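Last February the market in Prekonville put up a sign asking stallholders to price loose goods by weight. Before that, most things went by the bag, the bunch or the scoop. I think the sign was right, and I wish more towns would follow it.

A bag is not a measure. I bought dried beans from two stalls in Basley for years and paid the same for a bag at each. When I finally weighed them at home, one held 434 grams and the other was well short of that. I don't think anyone was cheating. One seller has bigger hands and fills her bags fuller. But I had been paying more for the same beans, and I had no way to know it.

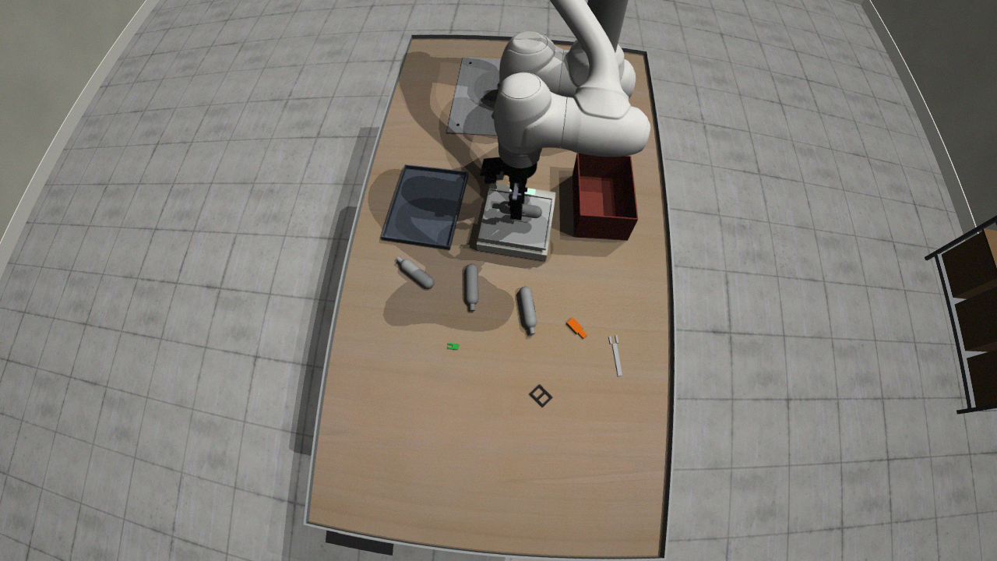
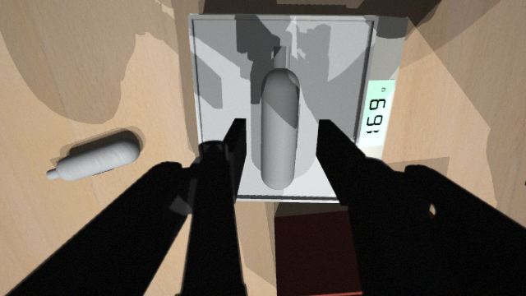
The usual complaint is cost. A decent shop scale is not cheap, and it has to be checked. Zoila Escobar, who sells spices in Tapsell, told me she lost most of a morning getting hers approved. That is a fair point. A town that wants honest weights should pay for the checking, and for a place of around 2,000 people the bill would be small.

The other complaint is that weighing is slow and unfriendly. People like a handful thrown in on top. They can still have it. A seller can weigh out the pound and then add the handful, and the customer will know it was a gift.

Where I disagree with the new rule is on eggs and herbs. Seven eggs are seven eggs, and a bunch of parsley loses water all day, so its weight at noon tells you little about what you will cook with at night. Those can stay as they are. Flour, nuts, beans, rice and coffee should all go on the scale, with the price per pound on a card where a person can read it without asking.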